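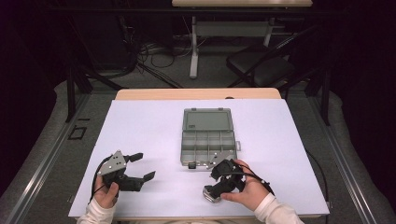

Taming the Small Stuff: Screws, Buttons, Batteries and Everything Else in the Junk Drawer

By Rhona Tennant
Aug 7, 2024

My mother kept her buttons in a cookie tin, and as a child I thought it was the most wonderful thing in the house. You could plunge your whole hand in! As a way of finding a button, though, it was hopeless, and she generally ended up moving all the buttons on a cardigan down by one and leaving the bottom hole empty. I inherited the tin, and the habit along with it, and for years my own house ran on tins, jars, saucers and one dreadful drawer next to the stove.

This summer I finally went through the lot. It took most of a week in July (evenings only, with the radio on) and I've written down what worked for me, along with a few things readers have sent in over the years.

Start with one drawer

Please don't empty the whole house onto the dining table. I did that once and we ate off our laps until the weekend. Pick the drawer that annoys you most, tip it onto an old sheet, and sort it into heaps as you go. Don't worry about naming the heaps yet. They sort of name themselves, and you'll be surprised how much of it is twist ties.

Anything you can't identify goes in an envelope with the date on the front. If a year goes by and you haven't opened it, out it goes. My husband is allowed one appeal per envelope.

Choosing a box

The flat plastic boxes with little compartments are what I come back to every time. Mine came from Disow, the hardware place on the way to my sister's, and cost me 80 cents more than the flimsier kind beside them. Spend the 80 cents. What you want to check in the store is the lid: close it, turn the box over and give it a shake, and if you can see daylight between the lid and the walls, small washers will travel. I learned this on a flight of stairs.

Clear or lightly tinted plastic is best, because you can see what you're after without opening six boxes. Wash a new box in warm soapy water and let it dry overnight with the lid open, especially if it's going to hold anything made of steel.

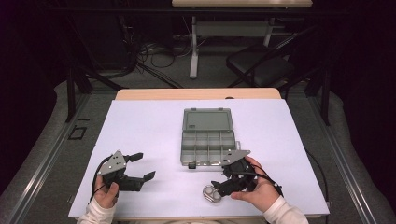 Before you fill anything, decide which way up the box will live. A box stored on its edge, like a book, needs dividers that reach all the way to the lid. A box that lies flat in a drawer is much more forgiving, and you can get away with a loose divider or two. I keep hardware flat and sewing things on edge, and I couldn't tell you why except that it's how the shelves came out.

Put the things you use most along the front. For me that's picture hooks and the short wood screws. The back row gets the furniture bolts, the spare shelf pegs, and those tiny hex keys that breed in the dark.

Labels that stay put

Masking tape and a soft pencil, every time. I've tried the fancy label machines and I always run out of tape halfway through "miscellaneous." Pencil doesn't smear when your hands are oily, and masking tape lifts off without leaving glue if you change it every year or so. Label the box itself as well as the lid if your lids come right off, or you'll be playing matching games.

Dede Amissah wrote in to say she glues one sample of each screw to a card and keeps it taped above her bench, so she can match by eye. I've borrowed this idea and I love it.

Batteries need their own spot

Keep loose batteries away from screws, keys and coins, as metal touching both ends can make them heat up. Leave them in their packaging if you can, or put a bit of tape over the ends. Button batteries should be somewhere high up and hard to open if there are little ones around, and that includes visiting grandchildren.

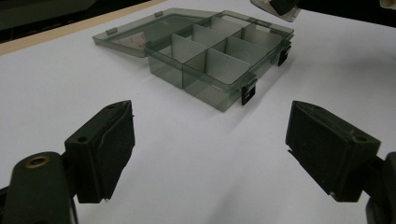 Keeping it up

Give yourself 60 seconds at the end of any job to put the leftovers away. If that's too much to ask (some nights it is!), keep one small dish as a landing place and empty it on Sundays while the kettle boils. Only one dish, mind you. I had three at one point and was back where I'd started, with prettier crockery.

As for Mother's tin, it's still on the shelf, and it still has buttons in it. I took out the ones I use and left the rest for plunging.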